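Fevuvar Foam Yoga Block Review: Three Months In

I have been practicing at home since my regular studio, Ekstead, changed its evening timetable and left me with a 9 pm class or nothing. I am not a 9 pm person. So it's me, a mat, the strip of floor between the couch and the bookcase, and whatever props I can be talked into buying.

I already had a block. It was a cheap one I'd owned forever and it had gone so soft that putting weight on it in half moon felt like standing on a loaf of bread (my wrist hated it). Kamran Hassanpour, who teaches the Saturday-style long flow I used to drag myself to, kept telling me to get two firm ones and stop complaining about my hamstrings. He uses the Fevuvar blocks in all his classes, so that's what I ordered. Two of them, full price, my own money.

First impressions: firmer than I expected! The foam has a little give on the surface so it doesn't dig into your palm, but the middle stays put. I weigh more than your average yoga catalog model and I can put a good chunk of myself onto one hand in triangle without the block tipping or squashing. Mine weigh 300 grams each on my kitchen scale, light enough that I've stopped noticing them in my bag.

The edges are rounded, though I'd like them rounder. Lying back with one under the shoulder blades is great for the first couple of minutes and then I start to feel that top edge. A folded towel fixes it. If you mostly do restorative stuff, I'd look at a bolster, or at least try a friend's block for a while before you buy.

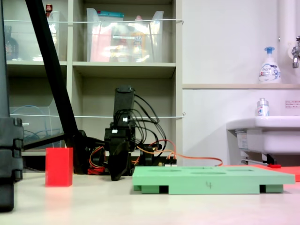
Red block, tall way up.

Grip is where I changed my mind. For the first week they were slippery, the way new mats are, and I nearly sent them back. I wiped them down with a damp cloth and a drop of dish soap, let them dry overnight, and after that they were fine. Even in September, when my living room is basically a hot yoga studio whether I want it or not, my hands stayed where I put them. They do pick up cat hair. Everything I own picks up cat hair.

I've also tried the Nazari cork blocks, which a friend has, and I can see why people swear by them. Cork feels lovely and it doesn't move at all. But they're heavy, and I dropped one on my foot coming out of a lunge and said a word you're not supposed to say during savasana. For standing balances I'd pick the cork. For everything else, and for carrying to class on the bus, foam wins for me. The Brenau foam ones sit somewhere below both. I had a pair on loan for a weekend and they were so squishy I may as well have kept my old one.

What do I use them for most? Supported bridge, easily. I put one block under my hips on the lowest side, stay there for ten breaths, then turn it up to the middle height if my back is feeling friendly. I also sit on one for seated forward folds, and it's made such a difference that I'm a bit annoyed I waited so long. And I squeeze one between my thighs in chair pose, which is horrible and which I recommend.

A few gripes. They come wrapped in way too much plastic. The little booklet of poses is so tiny I had to hold it under a lamp, and the poses in it are ones you'd already know if you were buying blocks. Also they dent if you store anything heavy on them, so keep them off the bottom of the closet. One of mine has a permanent mark from a dumbbell. It doesn't affect anything but it bugs me.

Would I buy them again? Yes, and I'd get the pair from the start, as one block leaves you lopsided in half the poses you want it for. I'm giving them 4 out of 5, with the missing point going to those edges. If Fevuvar ever makes a softer-cornered version I'll be first in line.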